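Blog > Paper & Post > My first big print order

So the invitations are done! All 200 of them are sitting in a box on my dresser, and I keep lifting the lid to look at them like they might have changed since breakfast.

A few of you asked how I went about it after I complained (at length, sorry) about the proofs back in July, so I'm writing it all down while I still remember. It was for my parents' anniversary party, and my sister handed me the invitations because I'm "the one who likes paper." Fair enough. I do like paper. I'd never ordered more than 20 of anything in my life, though, and those were labels for jam.

I started with three sample packs. The one from Brevari was the best by a mile. Little swatches on a ring, each one with the weight printed on the back, and a cotton stock so soft I kept petting it while I was on the phone. I wanted that one badly. Then I priced it with the envelopes and went for a quiet walk around the block. We ended up with their smooth matte in a warm white, 300 gsm, and I'm happy with it. It feels like a proper card and it takes a pen without smearing, and my mother tested that before she'd say one nice word about the color.

The wording took longer than the paper. My dad wanted it short. My mom wanted the full names of both sets of grandparents, plus the church, plus the town where they met, and a line from a song. I laid it all out the way she asked and it looked like the back of an insurance policy. We cut the song first (there were feelings) and then the church, and after that it started to breathe a bit.

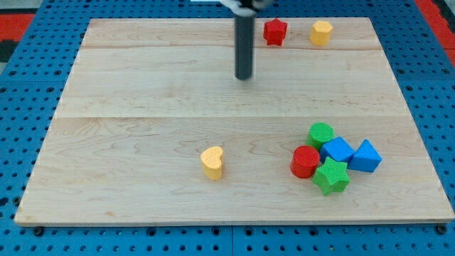

Then came the first proof, and I made the mistake everybody makes, where you read what you meant to type. I read it four times. I sent it to my sister, who read it on her phone in a parking lot and said "gorgeous!!" It wasn't until I passed it to my friend Magdalini Ververidis, who used to check menus for a hotel, that we found the trouble. The RSVP address said Tullport Rode. RODE. She also noticed that the start time on the invitation was 6:30 and the reply card said 6:00, and I'm still a little sick thinking about it.

Her trick is to read the thing backward, one word at a time, from the bottom right corner up. It's slow and boring and it works. She also says to print it at full size on your home printer and fold it, trim it, put it in an envelope. I did that for the second proof and saw right away that the script font was much too thin once it was small. On my screen it had looked lovely! On paper the loops in the g's had practically vanished.

I emailed the printer about the font and got Nattawut Thaweesak, who was very patient with me. He sent back two versions the same afternoon, one with the script bumped up a size and one in a plainer serif, and we took the bigger script. He also asked if I knew our reply cards were under the minimum size for mailing on their own. I did not know. I had no idea there was a minimum. We made them a touch taller and he didn't charge for the change.

One thing I'd do differently is the envelopes. I picked a dark green because it looked so handsome in the sample pack, and then of course regular ink doesn't show on dark green. I ended up with white gel pens, and the first brand skipped on every other letter. The second was fine if I went slowly, and I had to leave each one out flat to dry — so the dining table was out of use for most of a week and we ate on the couch. Pay for the address printing if you can stand it. Or get cream envelopes like a sensible person and put the green on the inside as a liner.

Also, order extras. I went with 200 for a list that needed a good bit less than that, and I've already spoiled a few. Going back for a small second batch costs nearly as much as the first one did, once they've set everything up again. (The price break at 1000 was very tempting, but we don't know that many people, and I don't think my parents like that many people.)

Stamps next. My mom wants the ones with birds and my dad says whatever's in the drawer. I'll let you know who wins.

Contact | © Paper & Post | Back to top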